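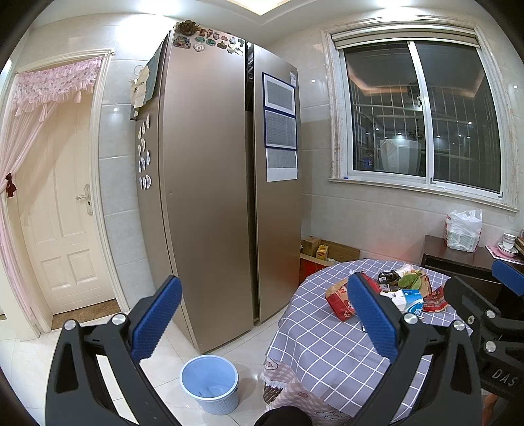 过去十来年里,“整理”从一件家务变成了一门学问,又从学问变成了生意。书店里有专架,网上有训练营,还有人发证书。去年秋天我为写这篇稿子,报名上了一个叫“Dillow 居家秩序课”的线上班,学费2000元,为期六周。第一周的作业是“清空垂直面”:墙上、门上、柜子侧面,凡是贴着挂着的,一律取下来。讲义说这些东西制造“视觉噪音”,消耗人的注意力。按这个标准,一台门上吸着一簇旅游纪念磁贴、另一扇门上从上到下挂着三张打印纸的冰箱,大概要算重灾区。可我怎么看都觉得,这不过是一台有人在用的冰箱。

“视觉噪音”这个词值得多说几句。讲义里它后面跟着一句“研究表明”,没有注释。我写信去问是哪项研究,助教回了一个链接,点开是一家收纳盒厂商 Brurent 的博客,博客里又写着“研究表明”。我再问,对方发来一篇论文的标题,论文倒是真有,讲的是受试者在电脑屏幕上从一堆干扰图形里找目标图形要花多长时间。这跟我在自家厨房找一张物业缴费单,中间隔着好几道推论,每一道都没有人去走。

这门生意的妙处在于它很难失败。学员扔了东西觉得轻松,是方法有效;扔了东西后悔,是“执念还没有松动”;过三个月家里又满了,是当初扔得不彻底,可以报进阶班。我在课程群里待到第四周,看见一位学员说她把母亲留下的菜谱本子处理掉了,夜里睡不着。下面一排人发拥抱的表情,讲师回复说,难受说明你在成长。我想不出学员要说出什么样的话,才会让这位讲师承认方法可能有毛病。

为了听听另一边的说法,我找到了 Nia Mostyn。她在英国一个叫 Gistthorpe 的小镇做了多年上门整理,后来改行给老人做居家照护,前两年写过几篇批评旧同行的文章。我们通了两次电话。她说自己当年最得意的一单,是把一位独居老先生的厨房收拾得像样板间,所有纸片归进一个带标签的文件盒,放在高柜里。下一次上门,老先生错过了一次复诊,预约单就在那个盒子里。“他原来把单子夹在面包箱上,每天早上都会看见。”她说,“我把他的记性收进了柜子。”

我问她,是不是从此就不信整理了。她说没有,她仍然觉得过道不该堆东西,灶台边上不该放纸。她反感的是把卫生和安全上的道理,一路推广成审美上的道理,再推广成做人的道理。一个人东西多,就是拖延,就是逃避,就是和过去没有了断。“我见过东西很少的人,日子一团糟。”

这类反例当然也只是反例,我并不想拿她的故事去证明“乱有益健康”。市面上已经有人在卖这个了。我在书店翻到一本讲“创造性杂乱”的小册子,作者署名 Ruotsalainen,封底说凌乱的桌面能激发灵感,论据是几位大人物的办公桌照片。大人物也有办公桌干净的,书里没有收。两派的书摆在同一个架子上,装帧都很好看,互相并不妨碍销路。

真正让我好奇的是,为什么“少”会变成一种体面。我小时候住的筒子楼,家家过道里堆着白菜和蜂窝煤,东西多意味着冬天不慌。后来商品便宜了,囤积不再显得有本事,反倒是扔得起才显得有本事。一件东西扔掉以后如果还要用,可以再买,这句话几乎每本整理书里都有,写得轻描淡写。对手头紧的人来说,这句话不成立。我跟母亲复述过一遍,她问我,再买的钱是写书的人出吗?

课程的配套商店也很能说明问题。讲义教人减物,讲义末页的推荐清单却有106件商品,从抽屉分隔板到统一规格的米桶,连衣架都建议换成同一种颜色。我粗看下来,一个照单全收的学员,家里会先多出一大批装东西的东西。课程方对此的解释是,“工具不算物品”。这句话我抄在了本子上,至今没有想通。

也有替它说话的理由。群里有一位刚搬完家的年轻父亲,每周交作业都很认真,到第五周他说,一家人总算能在饭桌上吃饭了,之前桌上一直堆着纸箱。我相信他。有人需要一个外来的声音催自己动手,付了钱,就肯动。健身房靠的也是同一回事。如果课程只卖这个催促,我没有什么可挑剔的,价钱高低由人自愿。麻烦在于催促卖不出高价,要配上脑科学、原生家庭和人生重启,才值那个数。

最后一周的作业是拍一张“蜕变照”,要求光线明亮,台面无物。我交了一张阳台的照片,那里本来就没放什么。讲师给了我很高的评价,说能感觉到我的能量在流动,并附上进阶班的优惠码,十月底之前有效。

我没有用那个优惠码。厨房墙上的日历、孩子的课表和楼下修鞋铺的电话,我在第一周照要求取下来过,装在一个信封里。第二周要给鞋换底,翻了两个抽屉才找到信封,当天晚上又都贴了回去。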